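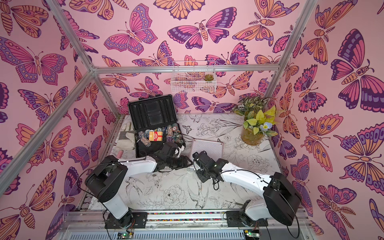 The two-arm bench used by the Nunport student robotics club, with the butterfly-papered walls in place.

A student club at Nunport Technical College has entered the two-arm class of the Gevlow Handling Cup, the regional competition for student-built automation, which holds its final in April.

The club confirmed its entry on Feb 28, 2019, after passing the organisers' safety check. It will be the first time Nunport has entered a bench with two arms. Its previous entries were in the single-arm class, where it was placed fourth last year.

The bench consists of a pair of white and black arms fixed to aluminium rails along the front edge of a covered table. Each arm ends in a two-fingered gripper. Patterned paper lines the walls, and the table is covered with a sheet of line drawings of flowers and birds. Competition rules require a patterned background, as plain surfaces make it too easy for software to separate an object from what lies behind it.

Students call the control program Min. It was written over two terms and replaces an older package that could drive only one arm at a time. Min plans the paths of both arms together and holds one back if the two would pass within 15 mm of each other. The limit was set at 100 mm in the first version, which left the arms waiting for long periods whenever both were needed near the middle of the table.

Huguette Hoarau, who teaches control engineering at the college and supervises the club, said the smaller limit had been accepted only after repeated trials at low speed.

"We kept the speed down and logged every stop," she said. "Most of the stops were caused by cable loops near the elbow joints. The planner did not know the cables were there, so it had to be told."

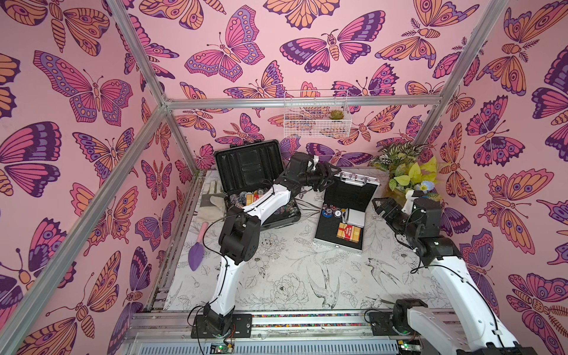

The task set for this year's class is based on packed household goods. Teams work with hard cases, playing cards, poker chips and garden items, and are told only on the day which object must be moved and where it must go. Points are given for correct placing and taken away for drops, for contact between the arms and for any object pushed off the table.

Cases are regarded as the hardest part of the set. A lid has to be held steady by one arm while the other reaches inside, and the edges and latches reflect light in a way that upsets distance readings. Chips bring a different problem. They are thin, they sit close together, and a gripper that closes slightly too low will take two where one was asked for.

Su-bin Ra, a second-year student who leads the gripping work, said the club had changed its approach to the cases during the winter.

"We were trying to find the handle first," she said. "Now we look for the corners, because they are easier to pick out at an angle. The handle comes later."
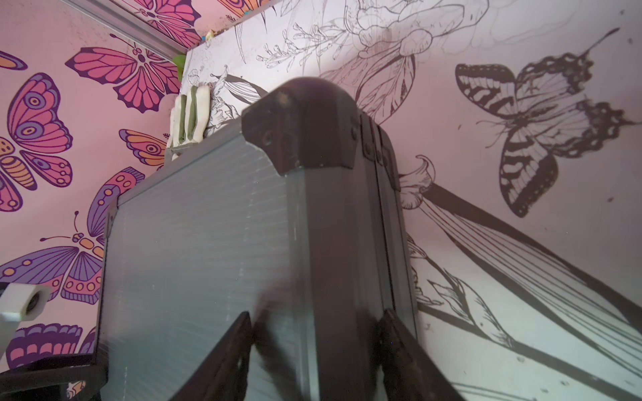 Closing force is the other setting still under review. Too little and a case turns between the fingers as it is lifted — too much and the motors reach their current limit and shut down. The club has settled on a stepped approach, in which the fingers close lightly, pause, and then tighten while the wrist is held still.

Club records show 300 practice runs on the present bench. In the latest block of 54, all made at competition speed, the safety stop was triggered twice. Both stops were traced to a fault in the timing of messages between the two control boards, and a correction has been added to Min.

Parts for the bench were paid for from the college's project fund and a grant from Jerkon, a local maker of conveyor parts, which has also lent the club a set of spare motors until the end of the summer term.

Eight teams are entered in the two-arm class. The draw for running order will be published by the organisers one week before the final.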